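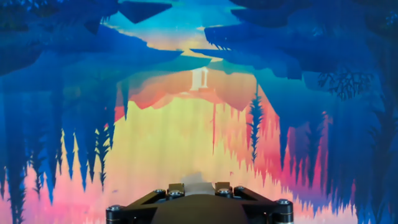
Sornent Parallel Gripper, Tabletop Kit

The Sornent is a two-finger gripper for small arms and small objects. It closes, it opens, and that is the whole feature list. Most of this page is therefore about keeping it straight.

In the box: gripper body, finger plates, cable, a bag of hex-socket bolts and a printed guide that Yolanda Garrido rewrote in July after several customers mounted theirs backward. If your guide has a coffee-colored cover, throw it out and ask us for the new one.

Fitting the fingers

Run every bolt in by hand before you tighten any of them. Then go side to side, a little at a time, the way you'd put a wheel on a car. Close the fingers slowly and look at the tips. If they meet at a slant, back the bolts off and start over – pushing on the plates with your thumb is popular and doesn't help.

Leave slack in the cable at the wrist. Turn the wrist through its full travel with the program stopped, and if the cable goes tight anywhere, give it more.

Checking with cubes

Stack small wooden cubes on the mat and have the arm place one on top at low speed. A bad zero shows up fast, usually as a noise. Keep the stop button where you can reach it without leaning across the arm. 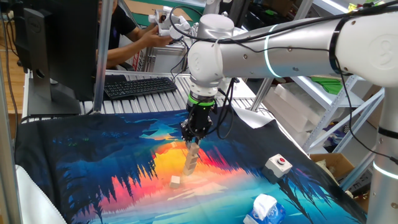

Fingers at the top of a four-cube stack, red push button on the right side of the mat.

Upkeep

Wipe the fingertips every 8 hours of running. Check the bolts every 120 hours, and swap the finger pads at 305 or when cubes start slipping. Benito Pacheco in service would like it known that glue is not a pad.

Spare pads come in packs of 3. Order by part name, Damau pad, and tell us which body you have.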